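Boards > Household > Clothing and Laundry > Folding puffer jackets for storage

Folding puffer jackets for storage

tealcoat_v
Every March I put the winter coats away and every March the puffers take up the whole closet shelf. I've got one quilted jacket that I want flat enough to go in a drawer with the sweaters. I don't want to use a vacuum bag. I tried one two years ago and the fill stayed lumpy through the next winter.

I do my folding on the bed. No table in this apartment is big enough. My current method is zip it up, sleeves behind, fold in thirds. It springs back open before I get it to the drawer. What do other people do?

Vlasta Berisha

dunmore_flynn
I'd stop zipping it. A zipped puffer is a closed bag and the air has nowhere to go. Leave it open, fold the sleeves in over the front, then roll from the hem up to the collar and kneel on it as you go. Mine goes down to some 12 inches long and stays there with two elastic hair ties.

rackandpeg
Disagree with the kneeling. If it's down you are crushing it, and if it's synthetic you are crushing it worse. Puffers should hang. A wide hanger and a cotton cover, done.

tealcoat_v
I don't have the rod space to hang it, that's the whole problem. It shares a closet with the vacuum and the ironing board.

First try tonight was on top of the pink penguin blanket with the quilt pushed up toward the headboard. Laid the jacket out flat and started at the bottom hem. 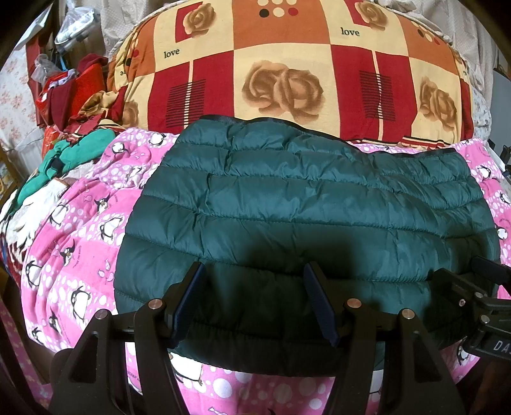
Re: Folding puffer jackets for storage

pantryshelf14
Is the bed soft? That might be half of it. When I fold on my mattress the coat sinks in and I can't press the air out. I put a big cutting board under the jacket and it goes much faster.

Also, hem first is the wrong end for a roll if you want it to finish at the hood or collar pocket, but if there's no hood it doesn't matter.

tealcoat_v
Soft mattress, yes, and a blanket on top of that. No hood on this one, only a collar. I'll try a board. I have the shelf out of an old Sastix bookcase that should be long enough.

dunmore_flynn
The board is a good idea. On the crushing question, I've rolled the same Armont jacket for six winters. It looks flat for an hour after I take it out, then I shake it and it's fine. Hanging is okay too, but the shoulders on my wife's coat got a bump from the hanger that never came out.

rackandpeg
Six winters is fine but you don't know what it would look like if you'd hung it. I worked at Fedoruk Cleaners for a while and we saw plenty of flat coats come in from storage. Wash it before you put it away, whichever way you go. Body oil on the collar does more harm than folding — and check it's dry all the way through.

pantryshelf14
Agree on washing. I run mine on low with tennis balls for 15 minutes at a time and feel the seams between rounds.

tealcoat_v
It's been washed. I should have said so at the start.

The thing that gives me trouble is the collar. The lining up there is black and a lot slipperier than the quilted part, and it bunches up in a heap as soon as the jacket is open. Same with the zipper strip down the middle, it won't lie straight. With both sleeves out to the sides it looks like this before I fold anything: 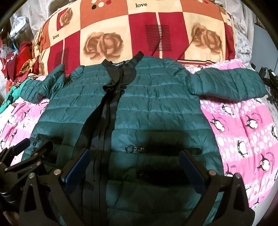
So if I roll it from the hem, all of that ends up on the outside of the roll and pushes it open. I think I need to sort out the neck first, and fold the collar down inside before the sleeves come in. Does the zipper tape get a permanent crease if it's stored folded over on itself?

dunmore_flynn
Not that I've seen. I run my hand down it once to get it straight and leave it. Close the bottom inch of the zipper if it keeps wandering, that leaves plenty of opening for the air.

rackandpeg
Zipper tape can take a set if it's folded sharp for months. Put a rolled T-shirt inside the fold and it won't. I still say hang it, but if it has to go in a drawer, fold loosely and don't put anything heavy on top.

pantryshelf14
What size is the drawer? A Dillia dresser drawer is pretty shallow and I gave up on rolls in mine. I do a flat fold in half and half again.

tealcoat_v
It's 14 inches deep front to back and not very tall. I'll do the board and the collar tonight, try the roll, and if it won't shut I'll go with the flat fold. Thanks for the T-shirt tip too, I'll use one either way.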